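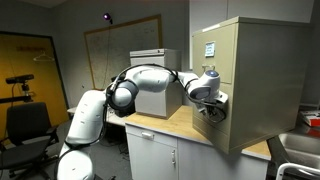 Ticket: Basement wall crack, water at the floor joint
Opened: 01/10/2024
Opened by: Treasa Moriarty
Assigned to: Dinesh Navaratnam
Property: Fitzgerald house, north wall
Status: Monitoring

Treasa Moriarty
Hi all! The owners have a stair-step crack in the block wall, north side, starting near the window and running down toward the corner. They also get a puddle where the wall meets the floor after a hard rain. They painted over the crack when they moved in and it has opened again through the paint. Can someone tell me if this is a drainage job or a structural one before I book a crew?

Dinesh Navaratnam
Love a stair-step crack, they tell you so much. Before anyone goes out, please get me:
- width at the widest point, with a crack gauge if you have one
- whether one side sticks out past the other
- a level held against the wall, top to bottom
- where the downspouts let go of their water

Treasa Moriarty
Went over this morning. Widest point is 2 mm. Both sides are flush as far as I can feel with a fingernail. The level shows no bow that I can see. The downspout at that corner ends 8 inches from the wall, and the soil slopes back toward the house!

Dinesh Navaratnam
Great notes, thank you!! Flush faces and a straight wall are both good news. I'd fix the water first. Put an extension on that downspout, 6 feet at least, and build the soil back up so it falls away from the wall. Don't fill the crack yet, I want to see if it moves. Pencil a line across it in three spots and write the width next to each one.

Sille Fogh
Jumping in from the drainage side. Check the gutter above that corner too. I had one on the same street packed solid with maple seeds and all the overflow was landing right on the footing. Took ten minutes with a trowel and a bucket.

Treasa Moriarty
Sille, you called it. Gutter was full. Cleaned it, extension is on, soil is regraded and tamped. Pencil marks are done. Owners are thrilled to have something to watch.

Update, after the next big storm
Floor joint stayed dry along most of the wall. Small damp patch left in the corner, the size of a dinner plate. Pencil marks all read the same as before.

Dinesh Navaratnam
So pleased with that! Keep the ticket open and read the marks again in November. If any of them has grown, or the wall starts to lean, we bring in an engineer right away. If they hold, Sorin Matić can repoint the joints and we'll look at that damp corner while he's there.

Next action: Treasa to send November readings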